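Skaradar Arm: Gripper and Wrist Camera Build
Gallery and build notes

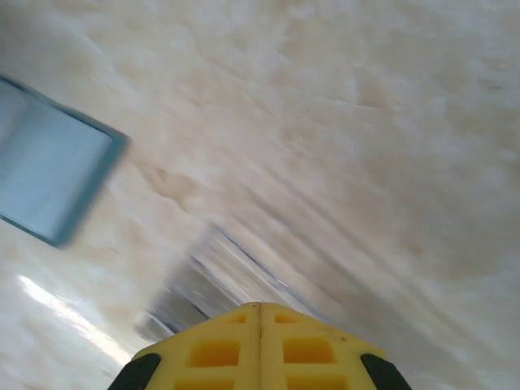 Photo: Skaradar wrist camera / Embla Wallin, Rustbridge Workshop

Yellow gripper body with the black rubber pads at either side, against a pale, motion-blurred surface. Light blue translucent piece at left.

Updated 2026-01-02

Skaradar is a bench-top arm built at the Rustbridge shared workshop. It picks up small household items and sets them down somewhere else on the same surface. The base, shoulder and elbow are covered on the earlier page. Everything on this page concerns the parts forward of the last wrist joint: gripper body, pads, camera bracket, cable and the software settings that go with them.

Mechanical work is by Eldana Kahsay and Abdelghani Ramadan. Camera and logging are by Embla Wallin. Margareta Preda did the wiring. Notes are in the order the parts go on the arm.

Gripper body

Printed in yellow plastic, in two halves that meet along a center seam. The upper face is pocketed to save weight and print time. The ribs between the pockets carry the load from the pads back to the hinge. The first body was solid and made the wrist motor run warm on long sessions.

The top edge comes to a shallow peak at the seam. In the camera view this peak is the reference for where the grip center is. The first body had a flat edge, and the center had to be marked with tape that kept peeling off.

Print the halves face down. Face up, the pockets need support material, and removing it scars the ribs. Abdelghani has a batch of scarred ones in the scrap drawer if anyone wants to see the difference.

Pads

Black rubber, wedge-shaped, seated along the sloping sides of the body. The rubber is bonded only at the back edge so the front can flex onto a curved object. Full bonding was tried and dropped. The pad held flat boxes well and let go of round cups.

Wipe the pads with a damp cloth before each session. No solvent. Solvent left the rubber shiny and the grip got worse. Dirt from the pads ends up on the plastic next to them, so wipe that as well.

Pad travel past the contact point is limited to 8 mm in software. Beyond that, thin-walled containers fold. The limit is in the config file under the grip section and is read once at startup. Changing it while the arm is running does nothing.

Hinge and drive

A single motor drives both sides through a pair of meshed gears. The gears are printed in a harder plastic than the body. There is a little play in the mesh, noticeable when the jaws change direction. The controller closes slightly past the target and backs off to take it up.

The hinge pins are steel, cut from rod stock. Deburr the ends. The first set went in with burrs and chewed the holes oval within a week, which cost a full reprint of both halves.

Camera bracket

The camera sits at the wrist looking forward along the gripper, so part of the body is always in view at the bottom of the image. This was done on purpose. If the bracket slips, the peak moves in the picture and the check at startup fails. The check compares the edge position with a stored one and refuses to enable the motors if they disagree.

The bracket came from Cosov as a blank plate with a slot. Shobha Poduval redrilled it to fit the wrist flange. The slot stays, for tilt adjustment. Tighten the front screw first, then the rear, then check the peak position again. Tightening in the other order pulls the plate to one side.

Exposure

Automatic exposure is off. With it on, the brightness changed whenever the arm passed over a pale area, and the object finder lost its target. The fixed value is a compromise. A short exposure gives a sharper image in fast moves but too much noise when the overhead lamps are the only light. We run it longer and slow the wrist down for the final approach. Images from the fast part of a move are recorded and are not used for finding objects.

Glare is the other problem. The lamp over the left side of the bench was moved back and fitted with a paper diffuser. It helped on matte surfaces and made little difference on clear plastic.

Translucent objects

These remain the hardest items for the arm. The finder looks for edges, and a clear container gives edges from its rim, its base and whatever is behind it. Eldana's current approach is to take two looks from different heights and keep only the edges that shift by the expected amount. It is slow and works better on trays and lids than on cups.

Opaque objects on the same surface need one look.

Cable

The camera cable runs along the outside of the forearm in a spiral wrap, with a service loop at the wrist. The loop has to be large enough for full rotation in both directions. Margareta's first loop was sized with the gripper removed and pulled tight once the body was on. The connector at the camera end is held with a printed clip. Do not use hot glue here. It creeps when the motor heats up.

Power and camera data are in separate cables. They were bundled together at first and the camera dropped out each time the jaws closed under load. Separating them fixed it.

Endurance run

The target was 2,000 open and close cycles without a fault. The run stopped at 1,843 with a loose set screw on the drive gear. Nothing else had moved. Threadlocker has been added and the run will be repeated in March, when the bench is free overnight.

Pad wear at the end of the run was light and even on both sides. One hinge pin had started to walk out and now has a retaining clip.

Logging

Every session writes camera images, joint angles and motor current to one folder. Motor current is sampled at 50 Hz, enough to see contact and too slow to see gear chatter. Embla's viewer lines the three up on one time bar. It does not yet handle sessions in which the camera was restarted. Split those by hand.

Known issues

The left pad is slightly softer than the right. They were cut from different sheets. Objects drift a little to the left during a slow close. Cutting a matched pair is on the list.

The startup check can fail in strong side light. Switch off the window-side lamp and run it again.

The tilt slot has no scale. The current setting is scribed on the plate with a single line.

Files

Print files, config and wiring diagram are on the workshop shared drive, in the Skaradar folder under wrist. The files marked Ramadan are the older flat-edged body and are kept for the hinge dimensions only. Do not print them for use with the current camera bracket.

Corrections go in the notebook on the bench or to Embla directly.

Previous: Base and shoulder
Next: Bench layout and lamps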